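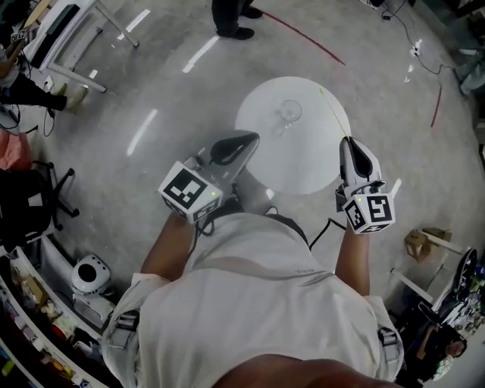
Vatum 3: what changes in the tracking

Since last Monday all stations run version 3 of Vatum, our software that turns gripper recordings into trajectories. Many of you asked what is different, so I write it down once for everybody.

The old version followed each gripper from the wrist view alone and looked at the markers only when it was lost. It worked well when the hands were moving slowly over a table with many things on it. Over a plain white tabletop it was weak. There are few points to hold on to, the light makes reflections, and a clear glass gives almost nothing. The estimated path then slid away to one side, and we noticed it only in training.

Now the head view and the two wrist views are solved together. The marker cubes seen from the head give the position of the left and right gripper relative to each other, and the wrist views fill in the moments when a cube is hidden by an arm. If the three views do not agree, the segment gets a flag and goes to Grumell, the review tool, with the exact time of the disagreement.

Sakda Kaewsai ran both versions on 3000 old episodes from the Siriwan workshop. The old version accepted 136 episodes which the new one refuses. He has watched all of them. Most are real errors, usually a swap between left and right when the hands cross. A smaller group is good data with a late clock on one gripper, and these can be repaired. Please do not delete them! They are in the folder "clock" and Fredy Pacheco will process them again in March.
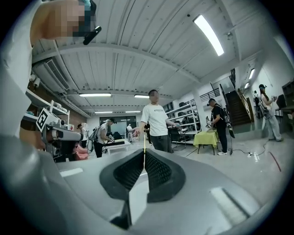
Two hand-held grippers and a thin yellow line in the workshop, from the wrist view.

Thin objects are still a difficult point. A string or a tape can disappear between two images when the exposure changes, and our segmentation then reports that the gripper is holding nothing. For the moment Vatum keeps the last label for 500 milliseconds before it changes its mind. I know this is a poor solution. Fredy is testing a small model that looks only at the region between the finger pads, and the first results are promising, but it is too slow for the preview on the station.

Other people walking in the background were the second most frequent complaint. Version 3 ignores points that move differently from the floor and the walls, so a busy room should not disturb the trajectory any more. Markers on another operator's gripper are a separate problem. Check that every cube in the room has its own ID, and that the IDs in your station file are the same as on the cubes.

The planner team at Bollidden reads the same output format as before, with one new field for the flags. If your script counts columns, it will break. Use the column names, please.

Questions about the review queue go to Sakda, and everything about clocks goes to Fredy.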